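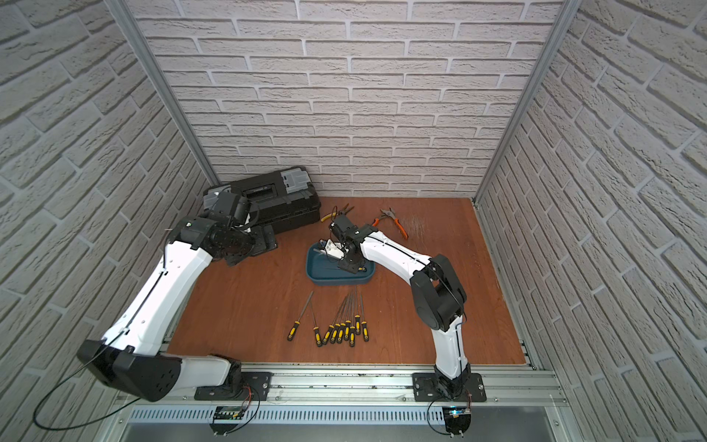 # Ellstead Community Garden and Shed Group: general meeting

November 19, 2023, Wynne Hall, back room. Started a bit after seven, key was late.

**Chair:** Hefin Landeg
**Notes:** Meirion Rowlands (typed up same night, sorry for spelling)

Apologies: read out, accepted. Last minutes ok, one fix: the hose reel went to the Pallar Road plots, not the school.

## 1. Water

- Bill in. $3,692 for the year, nearly all of it the top tap line. Bit of groaning.
- Leak at the join behind the compost bays is the likely culprit. Plumber has looked, wants to dig. Quote to come.
- Hefin: until it's fixed, turn the top line off at the valve when you leave. Sign to go on the gate in big letters.
- Drip line for the long beds talked about again. Sokix kit is the cheap one, but two members have had the fittings pop off in the heat. Other people swear by it. Left for now.
- Hand watering before nine or after six over summer. Agreed.

## 2. Plots

- 12 on the waiting list. Two plots are coming up, both the shady end under the pepper trees.
- Long chat re half plots. Some keen, some think it'll be a mess of little fences. Vote: 17 for, 2 against. Carried.
- Half plots only when a full one is handed back, noone is getting theirs cut down while they're using it.
- Fee for a half plot is half the fee. Meirion to redo the form.
- Overgrown plots: letter first, then a phone call, then a month. Same as before but written down this time.

## 3. Compost

- Bay three too wet and it stinks. More dry stuff please, there's a pile of shredded cardboard under the tarp.
- No citrus, no bread, no meat. Someone put a whole roast chook in. Not on.
- Rats seen near the fence. Mesh under the bays, to be done when bay one is emptied.
- Horse manure delivery: yes if it's from the same paddock as last time. Other lot was full of weed seed, still pulling it out.

## 4. Tools

- Good wheelbarrow has a flat again. Solid tyre, get one, should of done it last year.
- Secateurs missing. If they're in your boot, bring them back, no questions.
- Mower serviced. Starts first pull, fuel is in the green can NOT the red.
- Shed padlock code changing. Will be given out in person, not on the group email.

## 5. Open day

- February, date to be set once the hall bookings are known.
- Seedling stall, jam, sausage sizzle. Gas bottle needs checking.
- Kids' table: sunflower seeds in egg cartons went well last time, do again.
- Shade. Last year's gazebo lost a leg in the wind. Borrow the footy club's, Hefin will ask.
- Colour or plain flyers? Plain, on yellow paper. Cheaper.

## 6. Other business

- Neighbour over the back unhappy about the passionfruit coming through his palings. Cut back our side, offer him the fruit.
- Bees: question asked about a hive. Need to look at council rules and who has allergies. Back on the agenda next time.
- Bench by the gate wobbly, don't sit on the left end.

## To do

- Hefin: valve sign, plumber's quote, gazebo
- Meirion: half plot form, overgrown plot letter, ring the top of the waiting list
- Anyone going past the hardware shop: solid tyre, mesh, keep the reciept

Closed 8.40. Next meeting same room, bring a plate.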